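Last updated: 1 April 2026

The case for plain surfaces in public buildings

Public bodies spend a good deal of time discussing the outside of their buildings and very little discussing the parts that people touch. The height of a roof may occupy a planning meeting for a whole evening. The desk at which a resident will fill in a form, or the counter across which a library book is handed back, is chosen from a catalogue by an officer with other work to do. The Brutgate Civic Interiors Forum believes that this order of attention should be changed, and that the choice of everyday surfaces deserves to be treated as a matter of public policy.

The Forum came to this view in February, after reviewing the furnishing of 13 public buildings in the Brutgate district. These included branch libraries, two registry offices, a health centre and the adult learning rooms at Paltenura House. The review recorded 1,154 separate items of furniture with a horizontal working surface. Most were finished in a printed or coated material, in a colour selected to match a logo or a carpet. A small number, generally the oldest, were of solid timber with a clear finish.

The condition of the two groups was very different. Coated tops had failed at the corners, where the covering lifts once it has been knocked, and a lifted corner cannot be repaired by the staff of a branch library. In most cases the item had been moved to the back of a room with its damaged side to the wall. The timber tops had been scratched, stained and written on over many years, and were still in daily use at the front of the building.

It would be unfair to suggest that officers have been careless. Purchasing rules in the district ask for the lowest price that meets a stated need, and the stated need is usually a size, a load and a delivery date. Nothing in the rules asks how long a surface can be expected to last, or whether it can be made good when it is marked. An officer who chose the dearer desk would have to defend the choice in the year of purchase. The officer who chose the cheaper one is seldom in post when it is thrown away.

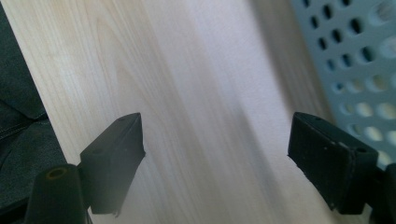
Pale timber with a figured grain, partly in shadow.

Cost is not the whole of the argument. A surface in a public room also affects how people behave in it and how they feel about being there. Residents who visit a registry office have often come to record a death. Those who attend the learning rooms at Paltenura House may not have sat at a desk since they left school. Such people notice their surroundings, even if they do not remark on them, and a room full of chipped and peeling furniture tells them something about the regard in which they are held.

Natural materials have a particular value in this respect. No two boards are the same, and the eye finds something to rest on in the grain without being asked to read or respond to it. Public interiors already carry a great many messages, among them notices, arrows, slogans, screens and reminders to queue. The Forum would like to see fewer of these, and would certainly not wish to see them extended to the furniture. The recent practice of printing service information directly on to table tops, introduced under the Numo customer access scheme, should be brought to an end when the present stock wears out. The information goes out of date well before the table does.

Several objections have been put to the Forum, and they deserve a proper answer.

The first is that timber is hard to keep clean. In clinical rooms this is a serious point, and nothing in this paper is intended to apply to treatment areas. Waiting rooms, offices, reading rooms and halls are another matter. A sealed timber top can be wiped down at the end of the day in the same way as any other, and the cleaning staff who replied to our questions did not regard the older tables as a burden. Their main complaint concerned cable trays.

The second objection is that pale wood shows every mark. It does, and the Forum accepts that a light finish will look used sooner than a dark one. We do not regard this as a fault. A mark that can be seen can be dealt with, and a surface that has been sanded and sealed again is as good as it was before. Dark and patterned coatings were widely chosen in the past in order to hide dirt, which is a poor aim for a public building. Light surfaces also help in rooms with small windows, where a dark table top makes the whole room gloomier and leads to lamps being left on through the day.

The third objection concerns the source of the timber. The Forum agrees that a council should know where its wood comes from and should be prepared to publish the answer. The joinery firm Paulík, which restored the reading tables at Brutgate Central Library, supplied a record of origin with each board it replaced. Other suppliers can reasonably be asked to do the same. Much could also be done without buying new timber at all. The district store holds old tops, doors and shelving that have never been listed, and a proper list would be a sensible first step.

The Forum therefore asks the district to make two changes to its purchasing rules. Any order for furniture above 3,000 pounds should state the expected life of the working surface and the means by which it can be repaired. A small yearly sum should also be set aside for sanding, sealing and minor joinery, held centrally so that a branch does not have to choose between mending a table and buying books.

Neither change requires new staff or a new policy document. Both could be in place before the next round of orders for the learning rooms, where the present desks are due for replacement and where the older tables from the ground floor have already been put into storage. The Forum has asked that those tables be inspected before any order is placed.

Contact: Brutgate Civic Interiors Forum, Paltenura House, Brutgate | © 2026 Brutgate Civic Interiors Forum | Back to top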